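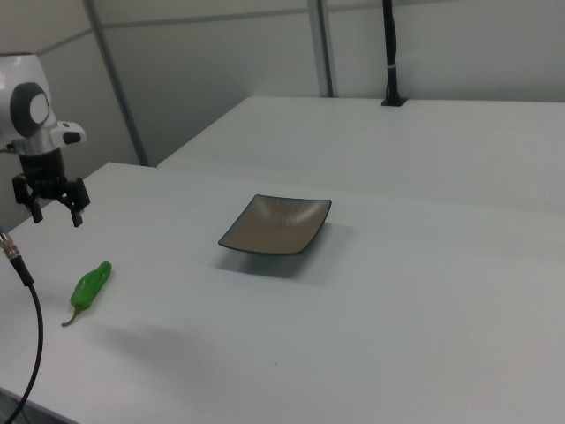 Council's own watchdog says 139 surveillance sign-offs weren't done properly, and we'd like them looked at again

For immediate release

Hello, I'm Ritu Bhatt and I run the Palar Open Records Group from a spare bedroom with a very slow printer. I normally keep our press releases to half a page, but this one needs a bit more room, so please bear with me (and do ring if you'd rather just talk it through).

In May the internal audit office at Clalano Borough Council finished its review of how the council authorises covert checks on residents. By that I mean following people, watching their homes or asking phone companies who they've been in touch with. Councils can do this in certain cases, fly-tipping and benefit fraud being the usual ones, but somebody senior has to sign a form saying why it's needed and why nothing gentler would do.

The auditors went through 1,626 forms. In 139 of them they found the reasons were missing, copied over from a different case or signed after the checks had already begun. That last group bothers me most! A signature that turns up after the event isn't permission, whatever the box at the top of the form says.

I want to be fair here. The review found no sign that anyone was picked out for their politics, and it says so plainly on the second page. It also says the staff doing the work were mostly following the habits of the people who trained them. I believe that. I've met several of them and they were perfectly decent to me, even when I was being a nuisance about photocopies.

But the council's own statement stopped at the politics bit and called the report "a clean bill of health", and I nearly dropped my tea. You can't read the whole thing and come away with that. There's an entire chapter on the tenants of the Jellau estate, where two separate operations ran for months on the strength of one paragraph, and the auditors say the paragraph didn't mention the estate at all.

My colleague Rhys Dunstan, who used to be a magistrates' court clerk and reads this sort of thing for pleasure, has gone through the chapter line by line. "I kept looking for the page where somebody asked a question," he told me. "There's a space on the form for it. In these cases the space was blank and the form went through anyway."

We also asked Lungile Molefe, a solicitor who has advised several Jellau tenants, what she made of it. "My clients would like to know whether they were watched, and for how long," she said. "They've had a leaflet about bins since the report came out, and nothing about this."

So, what are we asking for? First, we'd like the council to write to everyone named in the 139 faulty forms, unless there's a live court case that a letter would spoil. Then we want someone from outside the building to check the forms again, with the findings published in full. And we'd like the late signatures stopped now, today, without waiting for a new policy to be drafted.

Our petition on this has 2,114 names on it so far, nearly all of them local. Councillor Inès Marchal has agreed to put it to the next full meeting, and Councillor Dorian Arnaud, who sits on the other side of the chamber and disagrees with her about practically everything else, has said he'll second it. I was chuffed to bits about that. He told us: "I supported giving officers these powers and I'd do it again. If we're going to have them, the paperwork has to be right before anyone leaves the office."

The council has told us it "accepts the recommendations in principle" and will reply in due course. I've asked twice when that might be and I'll be asking again.

We're holding an open evening at the Mallet Rooms at 7.30pm on the night before the full meeting. Rhys will bring printed copies of the report and Lungile will take general questions, though she can't discuss anybody's own case in front of a crowd. It's free, there's a ramp at the side door, and reporters are very welcome to come along and talk to people who are happy to be talked to.

Notes for editors

The Palar Open Records Group helps residents ask for and make sense of council documents. We don't belong to any party and we don't take money from one.

Ritu Bhatt, Rhys Dunstan and Councillor Marchal are available for interview. Mornings are best for Ritu, and Rhys prefers email. Copies of the report, with our page notes, can be sent on request.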